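Tiltberg bedrooms put to work teaching machines to deal with laundry

TILTBERG, 21 June 2023 — The future of household automation is being assembled one jacket at a time, mostly by people who would like to be paid for tidying up anyway.

Hutov, a small company with an office above a tile showroom in Clistodstead, has signed up 36 households to record themselves handling their own clothes with hand-held grippers. The recordings go into a training set for a learning system that is supposed, one day, to fold things. For the moment it mainly has opinions about towels.

"Towels are rectangles," said Chathurika Saha, who runs collection for the company. "We were very good at rectangles by the second week. Then we asked for outerwear."

Outerwear has snaps, pockets, ribbed hems and sleeves that go where they like. Saha's instructions ask participants to pick up garments by the edge, to work at an ordinary pace and to leave their rooms alone, a request that some of them have found harder to follow than the folding.

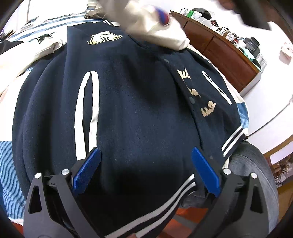 Each household is asked for 109 usable clips and gets a flat fee when the last one is accepted. "Usable" is decided by Wenceslao Ochoa, who reviews footage in the Clistodstead office and has become, by his own account, unbearable to live with on the subject of hems. A clip can be sent back if the garment leaves the view for too long or if a participant gives up on the grippers and finishes the job by hand.

A failed fold is fine. Hutov wants those too, and pays the same for them — possibly the only employer in town with that policy.
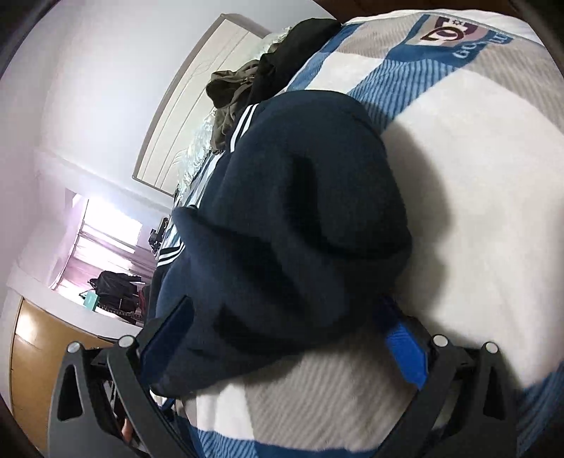
Heavy fabric remains the weak spot. Vsevolod Derkach, the engineer who trains the model, said it could predict the next move on a T-shirt fairly well but tended to treat anything thick and dark as one large lump. He has asked for 27 more households before the end of summer, preferably ones with coats.

Natsumi Fujimoto, who lives on the north side of Tiltberg and finished her clips this month, said the work was easy enough once her wrists got used to it. Her closet, she added, had not improved.

Hutov is taking sign-ups at the Bhuiyan community hall through June. Participants supply the clothes.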